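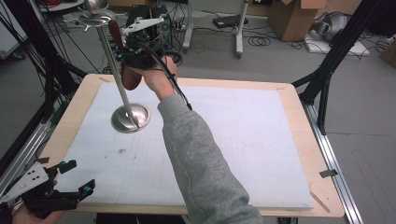 The letter from the council came in October, and Lenuța Onu read it standing up in the hall with her coat still on. Her business rates were going up again. The shop in Flavstead where she has mended clothes and sold buttons for 12 years would now cost her £123 more a month, and she says her first thought was that somebody had put the decimal point in the wrong place.

They hadn't. What had happened was a good deal duller, as these things usually are, and it is happening to small shopkeepers up and down the country who have done nothing more daring than stay where they are. The property had been given a new rateable value, which is the valuer's view of what the place would fetch in rent over a year. The new figure was just high enough to carry Lenuța over the line where small business relief begins to taper away. So she was hit twice, once by the higher value and again by the shrinking discount, and the bill (a cheerful pale green thing, for some reason) explained neither in words that anyone would use at home.

I have a soft spot for business rates, I should confess, having grown up over a hardware shop where the brown envelope was propped behind the clock and my father refused to look at it until after supper. It's an odd tax when you sit down with it. It takes no notice of whether you've had a good year. A bakery that is turning people away and a bakery with a leaking roof and three customers can owe exactly the same, provided they sit in similar premises on the same street, and the bill arrives either way.
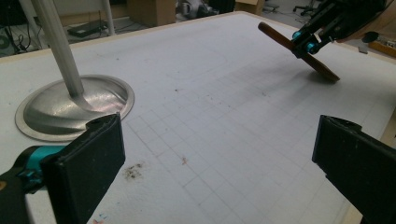
Lenuța's neighbours had their own versions. Mr Jiang, whose family café has been on the corner since before the bypass, had been paying for a store room he gave up years ago, and got a refund once he'd sent in the old floor plan. The people at Grerneo, who sell lamps and picture frames and smell wonderfully of beeswax, had never claimed any relief at all! They thought you had to be invited. You don't, and in most places the form takes less time than making a pot of tea, though you do have to find it first, and I'd allow a second pot for that.

Challenging the valuation itself is slower. You check the facts the valuer is holding, the floor areas and so on, and put right whatever is wrong before you argue about the money. Lenuța did hers at the kitchen table with a tape measure and her late husband's reading glasses, and found that her back passage had been counted as shop floor. A firm called Resar had rung her twice offering to do the whole thing for 30 per cent of anything saved. She was tempted, she told me, mostly by the idea of someone else filling in the boxes, but she had a niece with a free evening and they managed.

Her answer came 11 weeks later. The value dropped a little, enough to bring back part of the relief, and she is now paying more than she used to and less than she feared. She has put up the price of a trouser hem by fifty pence. One of her regulars complained, then brought in four pairs.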